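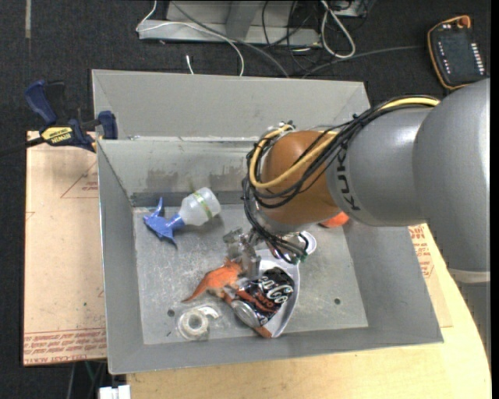 Grey bin with sloped walls, KUKA arm reaching in from the right.

30 March 2021

Flekusdale wool, felting shrinkage, second batch

Carried on with the Flekusdale fleece. Aim is to settle a wash schedule that gives the same thickness each time, so the Kerkholm panels can be cut to final size before the edges are stitched. First batch was too uneven to use. Corners shrank more than the middle and the surface pilled on one side.

Carded the fleece twice, laid up in 4 layers, each at right angles to the one under it. Dry weight per panel 400 g. Layers weighed separately this time and matched before stacking. Last time the top layer was made from whatever was left over and I think that accounts for most of the pilling.

Wetting out: warm water, small amount of olive soap, pressed flat under netting until no air came up. Rolled on the Halász roller in 3 passes, panel turned a quarter after each. The roller tension knob slips. Marked the setting with tape and checked it before every pass. It had moved once, on the second panel, so treat that panel as doubtful.

Fulling: hot and cold rinse alternately, then thrown on the board until the surface closed. Stopped when the fibres no longer lifted under a pinch. I would like a better end point than a pinch but have not found one that works on wet felt.

Shrinkage along the lay of the top layer is still greater than across it. Difference is smaller than in the first batch and fairly even from edge to edge. Corners now square enough to trim. Thickness by feel is good, proper readings once the panels are dry. The dial gauge sinks into damp felt and gives nonsense.

Colour: the undyed Flekusdale has gone slightly yellow in the hot rinse. Same soap as before, so either the water was hotter or the fleece still has grease in it. Scour the next lot again before carding and keep an unscoured handful for comparison.

Flokis batting arrived, lot 1275. Staple is shorter than the sample they sent and there is more vegetable matter in it – picked through one handful and gave up. Fine for core layers, not for faces. Write to them about the sample before ordering more.

To do
Dry panels flat on the rack, turn morning and night
Replace the roller knob or drill it for a pin
Repeat the second panel with tension fixed
Edge stitching trial in April, waxed linen against plain
Return the borrowed netting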